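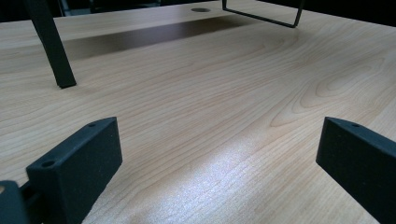 Reading time: 2 min

Ticket: Gripper stops with "surface contact" at start of cycle
Site: Skuvusen, bench 7
Opened by: Dima Moussa
Handled by: Kusum Mishra
Status: Closed, rule updated

12 February 2024, first entry (Dima)
The tool is open above the table and holds nothing. When I start the approach, the controller reports surface contact and stops. I repeated the start 11 times and the fault came 7 times. The fingers are the black blocks with the rounded edges, and I did not change them. Please advise if I can raise the contact limit.

Reply (Kusum)
Please do not raise the limit. Our Skemgate bench rules say that a stop limit is changed only after the cause is known, and with a second person present. First I would like to know two things: which height reference is loaded, and was the table checked for glare? In your picture there is a strong bright patch on the wood between the fingers. The height check uses the camera, and a shiny surface can give it wrong values.

Second entry (Dima)
Height reference is the one from August. I turned off the lamp over the bench and made the test again, same number of starts. The fault came 2 times. So the light is a part of the problem, but it is not all of it.

Reply (Kusum)
Thank you, this is useful. The August reference was made before the Tripathi fingers were mounted, so it is too old. Rule 4 asks for a new reference after each change of fingers – also when the new part has the same drawing number. Please do it in this order:
Stop the arm and lock it.
Check the screws of both fingers by hand tool.
Lay the matte Zonder sheet on the work area.
Record the new reference with fingers fully open.
Write the date and your initials in the bench log.
Also keep the approach path away from the black leg and the wire frame at the far side of the table. They must be entered as keep-out zones, even if the program does not go there today.

Third entry (Dima)
All steps done. One screw on the left finger was a little loose, I tightened it. Both keep-out zones are entered. With the lamp on again I ran 55 starts without a stop. The limit is at the original value.

Closing note (Kusum)
I have added the matte sheet to the start checklist for bench 7. The other benches keep the old checklist until their tables are checked – please open a separate ticket for each one.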